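Static and hair loss (the lint kind) on velvety throw after washing, Plerau washer
Opened May 15, 2024 by Jaanus Navickas

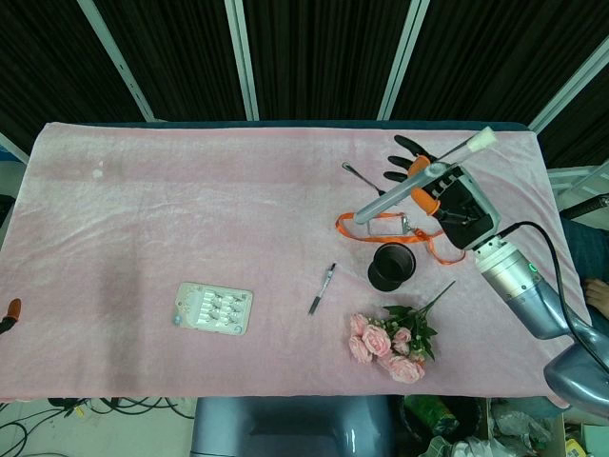 The pink blanket, spread over the table. Pale spot toward the upper left.

Hi all! Putting everything into one ticket like the form asks, sorry if it's long. I've got a Plerau front loader and a Cuvholm dryer stacked on top of it, both bought in February, and I've been fighting with them over blankets ever since. Towels come out great, jeans are fine, sheets are fine. Anything with a nap comes out covered in fuzz and crackling like crazy, and it leaves fuzz on whatever goes in next (I had a black sweater that looked like I'd hugged a sheep).

What I've tried so far, in order:

Cycle 1. Normal, warm, regular scoop of Lepik powder. Fuzz all over the door seal, and the drum stopped for a while before the spin and just sat there thinking. Display said UB, which the manual says is unbalanced load. It did finish eventually.

Cycle 2. Same thing but I threw in two bath towels to balance it. UB went away! The fuzz did not, and now it was on the towels too. I don't recommend this.

Cycle 3. Delicate, cold, liquid detergent, no towels. Much less fuzz. UB came back twice and the blanket was still really heavy with water at the end, so I ran a separate spin on low.

Then the dryer. On the regular setting the lint screen was completely packed when I pulled it, and I got a shock off the door handle that made me yelp. On Air Only there was hardly any static, but it took forever and the middle of the blanket was still damp, so over the back of the couch it went.

Things I already checked, before anyone asks: the machine is level (I put a real level on it, front to back and side to side), the shipping bolts are out, and the drain filter is clean. I did find some 3 coins and a hair tie in there, but cleaning them out made no difference. The dryer vent is short and clear to the outside. No fabric softener in any of these, I know it mats the nap down.

Questions for whoever picks this up:

Is there a way to turn the UB check down on Delicate, or is that locked? The Clustitz I had before this would just rattle its way through and I kind of miss it.

Does the Cuvholm have a moisture sensor on Air Only? The light stays on but I can't tell if it's doing anything.

And has anybody gotten a pale spot out of velvety fabric? I've tried brushing it with a soft clothes brush in both directions. I can't decide if it's detergent that didn't rinse out or the nap lying the wrong way. The care tag is no help, it washed blank ages ago.

Update, same evening: tried Delicate again with the extra rinse turned on and half the liquid detergent. One UB pause, then it carried on by itself. Hung it up with a fan on it. I'll brush the spot again once it's all the way dry and post back. Please leave the ticket open for now, I still want an answer on the Air Only thing!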